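Chaulage en plein hiver, pour ou contre ?

mousse_et_trefle
Posté le 25 déc. 2024
Bonjour à tous. Pelouse de 200 m² à Jostport, terre lourde, de la mousse partout côté nord. J'ai semé du Flesenen en juin (mauvaise idée, je sais) et il reste des plaques nues. Mon voisin Radomír Kubíček chaule chaque hiver et me conseille de faire pareil maintenant. Le sol n'est pas gelé. J'y vais ?

Radis12
Tu as mesuré le pH ? Si tu es déjà à 7, la chaux ne servira à rien, la mousse vient de l'ombre et de l'eau qui stagne.

linholm_vert
Pas d'accord avec Radis12. En terre lourde, je chaule tous les ans sans mesurer et ma pelouse va bien. L'hiver est le bon moment, la pluie fait descendre le produit. 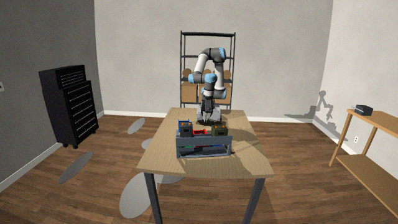
Bras articulé et table en bois, image de synthèse

Radis12
Tous les ans sans mesurer, c'est comme ça qu'on bloque le fer et qu'on se retrouve avec un gazon jaune. Un test coûte moins cher qu'un sac de chaux.

R. Sithole
Je rejoins Radis12 pour la mesure. Prélève à plusieurs endroits, à 7 cm de profondeur, et mélange le tout. Par contre linholm_vert a raison sur la période, tant que ce n'est ni gelé ni détrempé. Et pas d'engrais azoté en même temps.
Reshma

mousse_et_trefle
Merci. Test fait ce matin : 5,8 au nord, 6,5 ailleurs. Je chaule seulement le nord alors ?

Radis12
Oui, dose légère - et tu taillerais la haie que ça aiderait davantage.

linholm_vert
Moi je ferais tout. Chacun sa méthode.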